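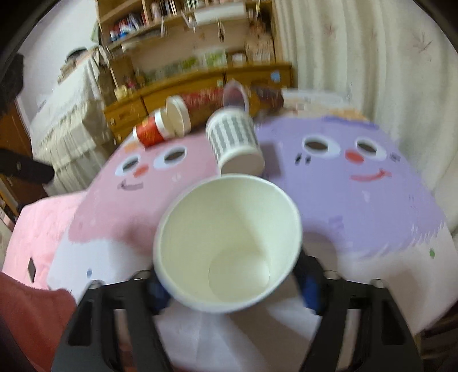 From: Chalerm Kongkaew
To: Tufa list
Subject: Re: Cups for the May picnic
Sent: 9:40 pm

I read this twice and I'm still not sold.

Odette wrote:
> Good news on cups! Gakerby will let us have a carton of 2,000 plain
> white paper ones for 175 dollars, delivered. That covers the picnic
> and probably everything after it. Their sheet says they stack, don't
> leak for up to six hours, and are fine for coffee as well as lemonade.
> The striped ones from Sekumon are prettier but come in packs, and the
> clear plastic ones fall over if you look at them. If no one minds I'll
> put the order in tomorrow. Should I get lids too?

I mind a little. First, the number. We had 648 cups left in the hall cupboard after the last event, and I know that because I packed them. Even if half of them got squashed, why are we buying another 2,000? Where does the carton go? The cupboard already has the urn in it and the folding signs, and the bottom shelf is damp at the back.

Second, "fine for coffee as well as lemonade." Every paper cup I have ever bought said that on the sleeve. Some of them were fine. Some went soft at the seam before I got back to my chair. I'd like to see one filled from the urn and left standing on a table before we hand over 175 dollars. Did they send samples, or only the sheet?

On the striped versus white question I don't care, except that people do put down a white cup and lose track of which one is theirs, and then take a new one. With the red ones we could at least give the kids one color and the adults another. Flurix used to sell red with a white rim - does anyone know if they still do?

I agree about the clear plastic. A cup that tips over on a tablecloth when it's empty is going to be worse outdoors on a blanket, which is where most of the families sit.

No lids, please. We bought lids two years ago and they fit nothing. There is still a bag of them in my kitchen and I keep moving it to get at the paper towels.

So can we hold the order until somebody has poured hot water into one? If it holds up I'll stop complaining and carry the carton in myself. I can bring the leftovers over any evening after seven if you want to look at what we have first.

Chalerm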